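**Service Notice: Zuvport Dual-Arm Mobile Unit, Door Contact Fault**

Zuvport has identified a fault in the door-handling software supplied with the dual-arm unit. When an arm is in contact with a door panel, the force limit may fail to apply, and the arm may continue to push after the door has reached its stop. The fault was reproduced in simulation under the direction of Nandini Murthy, Product Safety.

Units with fewer than 3,000 operating hours are affected if they run the Broron motion package, release 11. Units running the Urio package are not affected.

## Conditions for the fault

The fault occurs while one arm maintains contact with an open door and the other arm is extended.

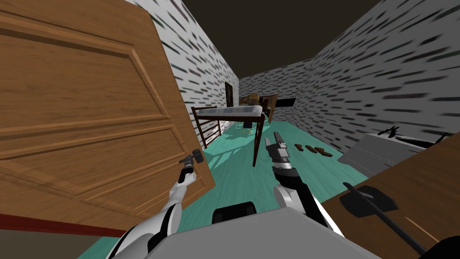
## Interim instructions

Until the correction is installed, operators must observe the following:

- Set the contact limit manually to 400 in the Gelemia console.
- Keep persons clear of the full swing of any door in the work area.
- Do not run door tasks unattended.
- If an arm continues to push, use the emergency stop. Do not pull on the arm by hand.

## Approach position

Double doors require particular care. Both arms should be held short of the panels until the console reports that the limit is active.

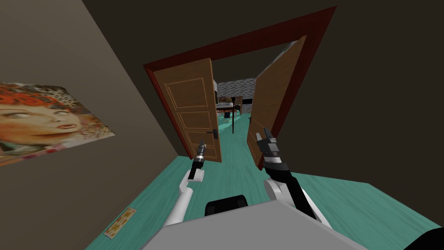 *Simulated view: both arms extended toward an open double doorway.*

The correction will be issued in March at no charge. Please quote notice 172 when contacting Zuvport Service.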